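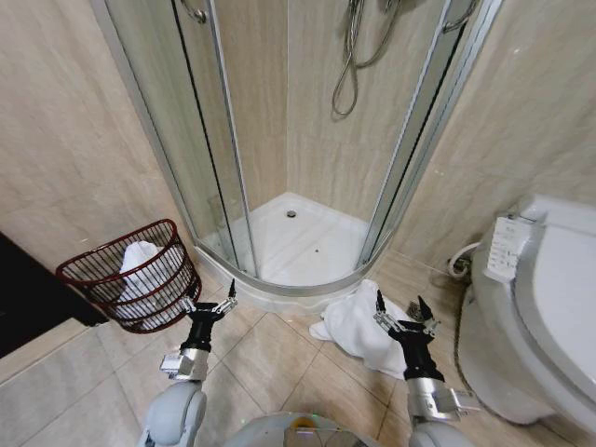 욕실 안전 점검표 (의견란 포함)

점검 기관: Wovden 숙소관리
대상: Fodutdale 별관 욕실, 코너 샤워부스 설치형
서식 번호: 1867
점검일: 2021년 8월 19일
직전 점검: 6월 정기 점검
판정 기호: 적합 / 주의 / 부적합 / 해당 없음

작성 요령

항목은 19개이고 빈칸으로 두는 항목은 없어야 합니다. 직전 점검표에는 의견란 대부분에 "양호"라고만 적혀 있었습니다. 어떻게 양호했는지는 끝내 알 수 없었고, 덕분에 이번에는 의견란을 두 배로 넓혔습니다. 넓힌 만큼 채워 주십시오. "주의"에는 무엇을 주의하라는 것인지 적고, "부적합"에는 언제까지 누가 손을 대야 하는지 적습니다. "전반적으로 깨끗함"은 판정이 아니라 인상이므로 비고란에 적어 주시기 바랍니다.

점검 순서는 문, 바닥, 샤워부스, 급배수, 비품입니다. 젖은 양말로 문 앞에 돌아와 본 사람이라면 왜 샤워부스를 먼저 켜지 않는지 이해할 것입니다.

가. 출입문과 문틀

1. 레버 손잡이가 끝까지 눌리고 제자리로 돌아오는가
판정: 적합
의견: 잘 눌리고 잘 돌아옵니다. 다만 돌아오는 속도에 약간의 망설임이 있습니다. 고장이라고 적을 정도는 아니고 성격이라고 적기에는 서식이 허락하지 않아 적합으로 둡니다. 다음 점검 때 뒤판 나사를 한 번 조여 보십시오.

2. 안에서 잠갔을 때 밖에서 비상 개방이 가능한가
판정: 주의
의견: 손잡이 아래 열쇠 구멍이 있는 구식 방식입니다. 열쇠는 사무실 열쇠판에 있고, 고리에는 "욕실(아마도)"이라는 꼬리표가 붙어 있습니다. 꽂아 보니 맞았습니다. 괄호 안의 단어를 지운 새 꼬리표를 붙여 주십시오. 사람이 안에서 미끄러졌을 때 밖에서 읽고 싶은 단어가 아닙니다.

3. 문 하단과 문틀 하단에 부풂, 들뜸, 썩음이 없는가
판정: 주의
의견: 문이 짙은 색이라 눈으로만 보면 늘 합격입니다. 거의 검은 목재는 웬만한 얼룩을 점잖게 숨겨 줍니다. 반드시 손끝으로 눌러 보고, 손전등을 옆에서 비스듬히 비춰 확인해야 합니다. 이번에는 문틀 맨 아래쪽에서 도장이 살짝 거칠게 만져지는 곳이 있었습니다. 무르지는 않습니다. 연필로 옅게 표시해 두었으니 다음 점검자는 낙서라고 닦아 내지 말아 주십시오.

4. 문이 열리는 범위 안에 걸리는 물건이 없는가
판정: 적합
의견: 끝까지 열고 닫아 보았고 걸리는 것이 없었습니다. 같은 항목에서 Hemomdale 쪽 욕실은 체중계 때문에 두 번 연속 주의를 받았습니다. 체중계는 지금도 그 자리에 있다고 들었습니다. 체중계를 싫어하는 마음은 이해하지만 문으로 밀어 두는 것은 해결이 아닙니다.

나. 벽과 바닥

5. 벽 타일에 금, 깨짐, 들뜬 소리가 없는가
판정: 적합
의견: 손잡이 끝이 고무로 된 점검봉으로 두드렸습니다. 베이지색 바탕에 대리석 비슷한 결이 흐르는 타일은 점검자에게 그다지 친절하지 않습니다. 처음 보는 사람은 멀쩡한 무늬를 금이라고 적고, 익숙한 사람은 금을 무늬라고 적습니다. 의심스러우면 손톱으로 가로질러 긁어 보십시오. 걸리면 금이고 안 걸리면 무늬입니다.

6. 줄눈이 빠지거나 검게 변한 곳이 없는가
판정: 주의
의견: 부스 안쪽 모서리의 세로 줄눈은 물을 가장 오래 맞고 솔은 가장 늦게 만나는 자리입니다. 빠진 곳은 없지만 아래쪽을 만지면 가루가 조금 묻어납니다. 줄눈 보수재는 Metwally 흰색이 창고에 남아 있습니다. 이 벽에는 흰색이 아니라 베이지색을 써야 하니, 남아 있다는 사실에 너무 기뻐하지 마시기 바랍니다.

7. 물이 닿았을 때 바닥이 지나치게 미끄럽지 않은가
판정: 주의
의견: 물을 한 컵 뿌리고 고무창 슬리퍼로 밀어 본 결과 슬리퍼는 버텼고 맨발은 버티지 않았습니다. 부스 앞에 미끄럼 방지 매트를 깔되 밑면에 흡착판이 있는 것으로 고르십시오. 흡착판이 없는 매트는 미끄러운 바닥 위에 얹은 또 하나의 미끄러운 바닥입니다. 지난번에 추천된 "촉감이 좋은 매트"는 촉감이 좋았고, 그 이상의 장점은 발견되지 않았습니다.

8. 통로에 수건, 걸레, 빨랫감이 떨어져 있지 않은가
판정: 주의
의견: 바닥의 수건은 욕실에서 가장 흔한 덫이고 매트로 오해받는다는 점에서 더 고약합니다. 쓴 수건은 손에 든 채로 나가서 세탁 바구니에 넣습니다. 문손잡이에 걸지 않습니다. 레버형 손잡이는 수건을 걸기에 꼭 알맞게 생겼지만, 그렇게 쓰다 보면 1번 항목의 망설임이 심해집니다.

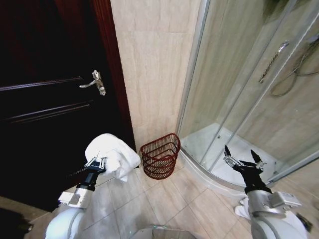

문 앞 구석: 레버 손잡이와 문틀, 타일 벽 아래의 빨간 철제 휴지통. 앞쪽에 흰 수건.

다. 샤워부스

9. 곡면 유리에 금이나 이 빠진 자리가 없는가
판정: 적합
의견: 가장자리부터 보십시오. 강화유리는 한가운데를 맞았을 때보다 모서리를 찍혔을 때 훨씬 예민하게 굽니다. 손을 댈 때는 장갑을 끼고, 유리에 비친 욕실과 점검자 본인의 모습을 흠집으로 보고하지 않도록 각도를 바꿔 가며 확인합니다. 예전에 길게 휜 균열이 있다고 보고되어 업체를 불렀더니 샤워 호스가 비친 것이었습니다. 출장비는 정상 청구되었습니다.

10. 미닫이문이 양쪽 모두 부드럽게 움직이는가
판정: 주의
의견: 왼쪽은 손가락 하나로 움직입니다. 오른쪽은 중간쯤에서 한 번 생각을 하고 나서 움직입니다. 레일에 낀 물때로 보입니다. 칫솔과 미지근한 식초물로 닦고 기름은 치지 마십시오. 기름은 하루 동안 훌륭하고 그다음부터는 머리카락을 모읍니다. 닦은 뒤에도 걸리면 롤러 높이를 맞춰야 하고, 이 작업은 두 사람이 합니다. 혼자 할 수 있다고 말하는 사람에게 맡기지 않습니다.

11. 유리문 손잡이가 흔들리지 않는가
판정: 적합
의견: 양쪽 모두 단단합니다. 손잡이는 문을 여닫는 물건이지 몸을 지탱하는 물건이 아닙니다. 그런데 비누 거품이 눈에 들어간 사람은 이 구분을 잊습니다. 체중을 실어도 되는 안전 손잡이는 따로 견적을 받아 보기를 권합니다. 같은 권고가 6월 점검표에도 있었고 이번에도 있습니다. 필체만 다릅니다.

12. 알루미늄 틀과 벽 사이 실리콘이 온전한가
판정: 적합
의견: 위에서 아래까지 손가락으로 따라 내려갔고 끊긴 곳은 없었습니다. 실리콘을 보수할 때는 옛것을 걷어 낸 다음 새것을 바르십시오. 위에 덧바르는 방식은 Hemomdale에서 충분히 시험되었고, 거기 실리콘은 이제 지층으로 읽어야 합니다.

13. 받침 앞턱을 넘을 때 발이 걸리지 않는가
판정: 주의
의견: 흰 턱이 유리를 따라 둥글게 돌아갑니다. 들어갈 때는 모두가 조심하고, 나올 때는 모두가 수건을 찾느라 조심하지 않습니다. 그러니 이 항목은 나오는 방향으로 검사하십시오. 발목이 아프거나 나이가 많은 손님이 머무를 때는 입실 안내에 턱이 있다고 한 줄 적어 둡니다. 지금 안내문에는 조식 시간이 세 번 나오고 턱은 한 번도 안 나옵니다.

14. 받침 표면에 깨짐이나 변색이 없는가
판정: 주의
의견: 앞쪽 오른편에 작고 어두운 점이 하나 보입니다. 부드러운 스펀지와 중성세제로 닦아 보고, 닦이면 비고란에 "닦임"이라고 적으십시오. 안 닦이면 표면이 패었는지 손톱으로 확인하고 업체에 문의합니다. 철수세미는 금지입니다. 점 하나를 지우고 긁힌 자국을 잔뜩 얻는 거래는 누구에게도 권하지 않습니다.

라. 급수와 배수

15. 온수가 안전한 온도로 나오는가
판정: 적합
의견: 최대 온수 쪽으로 돌리고 90초 동안 흘린 뒤 온도계로 잽니다. 손등으로 재는 방법은 점검자마다 손등이 달라 폐지했습니다. 기준값은 사무실 벽의 표를 따르고, 기준을 넘으면 그 자리에서 급수를 잠근 다음에 보고합니다. 순서를 바꾸어 보고서부터 예쁘게 쓰지 마십시오.

16. 샤워 호스에 꺾임, 갈라짐, 새는 곳이 없는가
판정: 주의
의견: 새지는 않습니다. 문제는 늘 그렇듯 늘어진 방식입니다. 은색 호스가 뒷벽에서 제멋대로 고리를 만들며 내려와 있고, 이런 고리는 샴푸 병을 끌어내리거나 팔꿈치를 잡아채는 데 재능이 있습니다. 매일 청소가 끝나면 꼬임을 풀어 한 번에 늘어뜨려 주십시오. 풀어도 다시 꼬이면 연결부의 회전 너트가 굳은 것이니 호스째 교체합니다.

17. 배수구 덮개가 고정되어 있고 물이 제때 빠지는가
판정: 적합
의견: 둥근 금속 덮개를 발끝으로 밀어 보아 돌지 않으면 고정된 것입니다. 배수 시험은 15번의 물로 겸합니다. 물을 끈 뒤 받침에 고인 것이 남으면 덮개를 열고 머리카락부터 걷어 냅니다. 걷어 낸 것은 반드시 휴지통으로 갑니다. 변기로 보내면 같은 머리카락을 훨씬 비싼 값에 다시 만나게 됩니다.

마. 비품

18. 휴지통이 통로 밖에 있고, 비워져 있으며, 녹슬지 않았는가
판정: 주의
의견: 위치는 좋습니다. 문틀과 샤워부스 사이 구석에 평평한 등을 벽에 대고 들어가 있으니 발에 걸릴 일이 적습니다. 뒤가 평평한 모양을 고른 사람에게 늦게나마 감사를 전합니다. 둥근 통이었다면 진작 부스 앞으로 굴러 나왔을 것입니다.

주의로 판정한 까닭은 재질과 구조입니다. 물이 튀는 곳에 철망 통을 두었으니 칠이 벗겨지는 순간부터 녹이 시작되고, 녹은 타일에 동그랗거나 반달 모양인 서명을 남깁니다. 이달에는 바닥 면을 뒤집어 보았고 칠은 아직 살아 있습니다. 살이 성긴 통이라 속이 다 보이는 것도 단점이자 장점입니다. 내용물을 들여다보지 않고도 비울 때가 되었는지 알 수 있고, 손님도 같이 압니다. 흰 것이 망 사이로 보이기 시작하면 비우라는 뜻으로 받아들이십시오.

면도날과 유리 조각은 이 통에 넣지 않습니다. 망 사이로 나옵니다. 별도의 뚜껑 있는 통을 쓰고, 봉투를 묶을 때는 손으로 눌러 부피를 줄이지 않습니다.

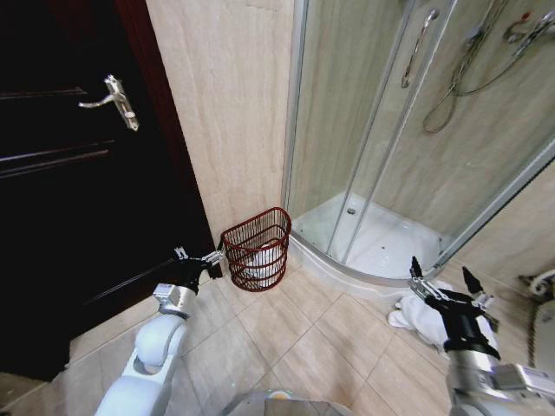
19. 수납장 표면과 모서리가 안전한가
판정: 주의
의견: 검고 윤이 나는 장입니다. 낮에는 근사하고 밤에 불을 켜지 않고 들어온 사람에게는 정강이로 존재를 알립니다. 모서리에 투명한 보호대를 붙이기를 권합니다. 위에는 유리컵이나 도자기 비누 받침을 올리지 마십시오. 광택면은 젖은 컵 바닥과 사이가 좋지 않아 조금만 기울어도 이별합니다. 지문은 안전 항목이 아니므로 판정에서 제외했으나, 지문을 닦다가 문을 세게 당겨 경첩을 늘리는 것은 안전 항목입니다.

종합 판정

점수는 100점 만점이지만 이번에는 적지 않습니다. 점수를 적어 내면 점수만 읽고 의견란은 읽지 않는다는 사실을 직전 점검에서 배웠습니다. 부적합 항목은 없고, 사용을 중단할 이유도 없습니다. 주의 항목은 아래 순서대로 처리해 주십시오.

당일 처리
열쇠 꼬리표를 새로 쓸 것 (2번).
샤워 호스를 풀어 걸 것 (16번).
휴지통을 비우고 새 봉투를 씌울 것 (18번).
받침의 점을 닦아 보고 결과를 적을 것 (14번).

다음 손님 입실 전
흡착판 있는 매트를 깔 것 (7번).
오른쪽 유리문 레일을 닦을 것 (10번).
안내문에 샤워부스 턱을 적을 것 (13번). 조식 시간을 하나 지우면 자리가 납니다.
수납장 모서리 보호대를 붙일 것 (19번).

다음 정기 점검 전
베이지색 줄눈 보수재를 주문할 것 (6번).
문틀 하단을 다시 만져 보고 연필 표시와 비교할 것 (3번).
안전 손잡이 견적을 받을 것 (11번).

비고

청소 담당과 점검 담당이 같은 사람인 날에는 이 점검표를 청소 전에 작성합니다. 청소 후에 쓰면 모든 항목이 자기소개서처럼 읽힙니다.

물기 제거용 밀대는 부스 안에 세워 두지 말고 벽걸이에 겁니다. 세워 둔 밀대는 넘어질 때 유리 모서리 쪽을 고릅니다.

세제는 한 번에 한 가지만 씁니다. 염소계 표백제를 쓴 날에는 10번의 식초물을 쓰지 않습니다. 두 가지를 섞으면 유독한 기체가 생기고, 이 문장에는 농담이 없습니다. 환기를 켜고, 문을 열고, 작업이 끝나면 물로 충분히 헹군 다음 닫으십시오.

점검표 원본은 사무실 파일에 꽂고 사본은 Wovden 숙소관리로 보냅니다. 원본에 커피 자국이 있으면 다시 쓰지 말고 그대로 보관하십시오. 6월 원본에도 있습니다.

점검자 서명: ____________
확인자 서명: ____________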